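**Gripper budgeting** is the part of planning a small robot cell where you work out what the hand is going to cost you, as opposed to the arm. I keep this entry for the Wosance shop wiki, and I've bought enough of these things by now (some of them twice) that I have opinions.

## What goes in the budget

Most people start with the arm and stop there. The quote from Nusatia lists the arm, the controller and a cable set, and the total looks great! Then you find out that the gripper, the mounting plate, the wrist camera and the spare finger pads are all on a different page. For our first cell I set aside $3000 for everything past the wrist, and I'd use the same number again for light work like foam, small cartons and soft packaging.

I split it into two pots. One is for the gripper itself, and the other is for pads, screws, plates and whatever gets bent in the first month. I hold back 15 percent of the whole for that second pot and I don't let anybody touch it before January.

## Two-finger grippers and soft parts

Two-finger grippers with linked fingers are the usual pick for a first purchase. They're easy to mount, and you can swap the pads without sending the whole unit back. Foam is a good thing to plan around, too, as it's cheap to practice on and you can see how the pads sit against it.

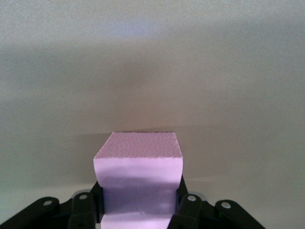 Hervé Bodin wrote in to say that I'm too generous with the gripper pot and too stingy with the pads. On his Skandley line he orders 80 pads at a time and treats them like sandpaper, and he thinks any plan that lists pads under "spares" is going to run short by spring. I've come around to this, mostly. I still wouldn't buy that many for one cell, but I've moved pads to their own line in our sheet.

## Lead times

Boonyarit ships pads quickly and mounting plates slowly, so order the plates first. Ask for the bolt pattern in writing before you pay (I once had a lovely plate on my desk that fit nothing we owned). If you're ordering on a Friday, expect the clock to start Monday.

## Rent or buy

Renting makes sense for a trial of 2 months or less. Past that the fees pile up, and you still have to buy your own pads.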